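3. Choosing a Spot for the Bikiner

The Bikiner desk lamp weighs more than you expect, and it will find any weakness in your furniture. Pick the spot before you unwrap the base.

3.1 Clear a flat surface at least 16 inches deep. A stack of magazines is not a flat surface, however long it has been there.

3.2 Favor pale walls. Light bounces off them and comes back to you, so you can run the lamp a setting lower. White tabletops help too, up to the point where you start squinting.

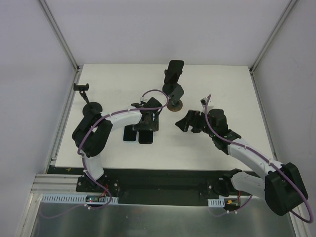
3.3 Set the base down and press on each corner. If it rocks, turn it a quarter and try again. If it still rocks, the desk is the problem — see 3.6.

3.4 Run the cord behind the desk, never across a walkway. Leave 11 inches of slack so the neck can swing.

CAUTION: Do not hang anything from the neck. It looks like a coat hook. It has the strength of a breadstick.

3.5 Plug in and hold the dial for two seconds. The lamp starts at 600 lumens, which is plenty for reading and a bit much for midnight.

3.6 For uneven desks, order the Grodard foot pads (part 418). Folded cardboard also works, and costs less, but we don't sell it.

Note: Keep curtains well away from the lamp head.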